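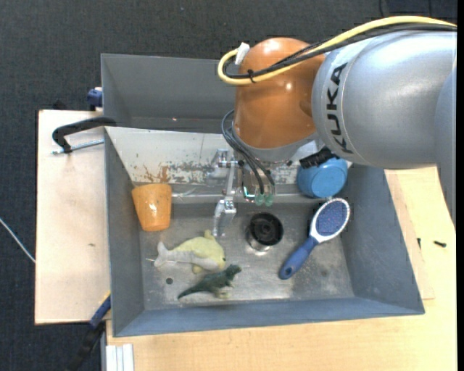
4.2 Written answers after the hearing

The council rules in Ekimton and Trolard let members send written questions to a nominee once the public hearing has closed. In both cities the nominee has 11 days to reply, and the replies become part of the record before the final vote. Schouten has the same rule on paper but sets no deadline, and in two cases the answers were filed after the vote had been taken.

We coded all 764 written questions in the record. Each question was given one main subject: past work, legal views, management plans, personal finances, or local matters. A question with several parts was coded by its first part. Where the two coders disagreed, they read the question again together and settled on one code. Questions that only asked for a missing form were coded as personal finances if the form was a disclosure form, and as past work if it was not.

Legal views drew the most questions for city attorney nominees, as we expected. Members often came back to a point the nominee had declined to answer in person, and the wording was close to that used at the hearing. The written replies to these repeat questions were seldom longer than the spoken ones. Many said only that the matter might come before the office and that the nominee would review it at that time.

Questions about past work got fuller replies. Nominees who had written memos or opinions for an earlier employer usually named them and gave dates, though they did not always hand over the text. In Trolard the council can vote to ask for the documents themselves. It did so for 5 nominees, and each of those votes split along party lines. Ekimton has no such step – a member who wants a document has to ask the mayor's office for it.

Management plans came up mainly for police and fire chiefs. These questions were short, and most came from members who had already said they would vote yes. We do not treat them as a sign of opposition in the models in Section 5.

One limit should be noted. The Trolard clerk changed the filing system in April of the last year we cover, and some replies from before the change exist only as scanned pages. We typed these by hand using the Aveck coding sheet, and left out any passage that could not be read. Leaving out the scanned replies altogether does not change the order of the five subjects.

Figure 5. KUKA robot arm over a gray metal bin with household objects and toys.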